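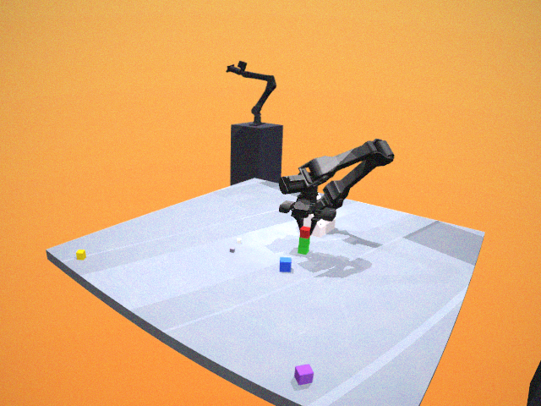

Block stacking scene from the Proltard simulator, gripper at the red and green cubes

Proltard Grip Hold Module, revised

If you bought the first version of this module from us, please read this whole page before you run your arm again, even if yours has behaved beautifully up to now. If you're new here, welcome! You get to skip the bad part, but we'd still like you to know what it was, and the fix is included in everything we ship today.

What went wrong

In November a customer's arm let go of a part at the top of a lift when it should have been holding on. The part was a small aluminum block, it landed on the bench, and no one was hurt. Ernő Somogyi on our support desk took the call and asked for the logs, and then he spent a good long evening with them (he is like that, and we're lucky to have him). What he found was that the module could miss the "hold" message if it arrived while the fingers were still settling after a close. The controller believed the grip was locked. The module had never locked it, and when the idle timer ran out the fingers relaxed.

We couldn't make it happen on the real bench for days, so Kanyarat Kaewsai rebuilt the job in the simulator with colored cubes, one stacked on another, and let it run over and over with the message timing nudged a little each round. Out of 869 lifts on the old firmware, five ended in a drop. That was five too many for us, and we stopped selling the module that same afternoon -- a hard call for a small shop, but an easy one to live with.

What we changed

The module now answers every hold message, and the controller won't start a lift until it gets that answer. If the answer doesn't come within 100 milliseconds, the arm stays where it is and the status light blinks amber. The idle timer no longer has any say over the fingers while a part is in them. We also made the little latch on the connector stiffer, which has nothing to do with the fault, but Rianne Visser had been asking for it for ages and the housing was open anyway.

Which units are affected

Look at the label on the underside. Anything with a serial number up to and including 263 has the old firmware, unless it has a green dot next to the number, which means we've already updated it here. Please don't lift anything over people, hands or equipment with an affected unit until it's been updated.

Getting yours fixed

The update is free, whether you bought from us directly or through Cundico. You can load it yourself with the Yensuk cable, and it takes around 15 minutes with the arm powered down and the gripper empty. If you'd feel better having us do it, send the module in and we'll cover the postage both ways. Somkiat Chaiyaporn handles the returns bench and will write to you when yours arrives.

In the box

Grip hold module with revised firmware
Yensuk cable
Mounting screws and hex key
Printed test sheet

Works with Proltard arms and with Ovham controllers. Older Ovham controllers need their own update first, so write to us before you order and we'll check with you.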